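**Laundry and clothing room, progress to April 2026**
Prepared by Timo Lenz for the Hukitz fund

The sorting corner at Cletmont is set up and in use. We budgeted for 10 baskets and bought five, which has been enough so far.
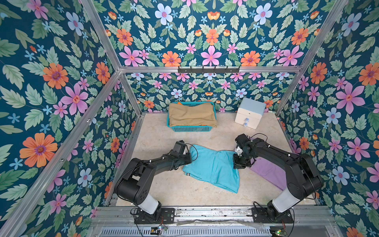
Storage is the part still behind. Small items go in the drawers, and folded clothes wait in a basket until they are shelved. The hook rack at the back has nothing on it yet — we would like to use it for coats by August. The floral panels are staying.

Folding has gone better than planned. We handled 126 garments this period, against 39 in the last one. 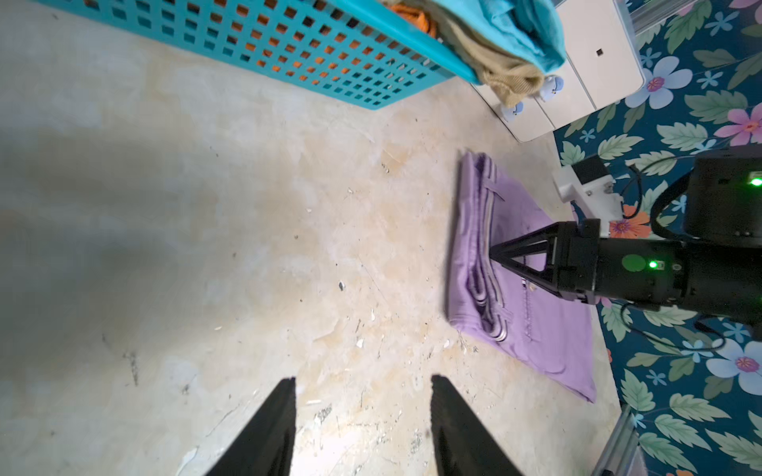
Most of those were knitwear and towels, which take up more basket space than shirts do. Prajapati has offered us up to 10 feet of shelving. We ask that the unspent basket money go toward fitting it.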